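Kitchen corner: mug trees, and the rest of the sorting

Quick one this month as I'm typing between loads. The kitchen shelf at the Dirkach swap room is getting its spring turnout early, and the wooden mug trees are the first thing out of the boxes. Light wood, round base, four arms. Good for a small counter where the cupboard is already full.

Tahsin Talukder wants one for the tea table, so that's one spoken for. The others go on the shelf at 3 in the afternoon, first come.

A few things if you take one home:

Put your heavy mugs on the low arms. Opposite sides, or it leans.

Wipe it with a damp cloth, dont soak it. A little food-grade oil once in a while, if you remember.

Take the tags and ties off before you hang anything. They catch on handles, and the little plastic ones end up in the sink drain – ask me how I know.

Small trays and frames are staying in their clear bags until they've got a price. Please don't open them to look, just hold them up to the window. Ekkachai Wongsuwan has the price list, it's more than 40 lines long now and he would like it to stop growing.

Drink cans go in the recycling by the door, not on the sorting table. Same for empty bags.

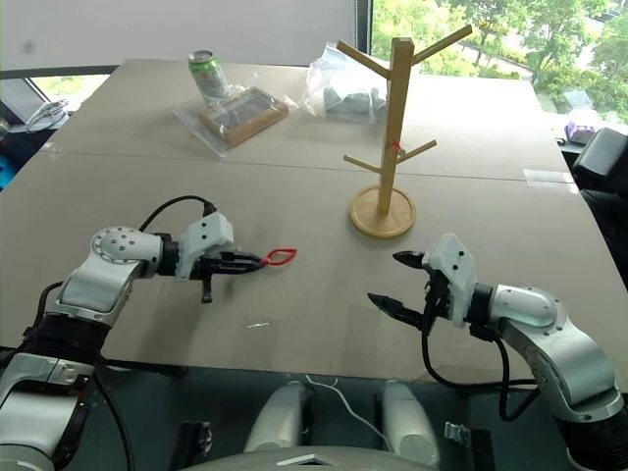
Mug tree on the sorting table, bagged tray behind.

Still wanted: tea towels, egg cups, lids that match somthing. No more glass jars please, we are fine for jars until January. Drop off at the Kongkaew side door, ring twice.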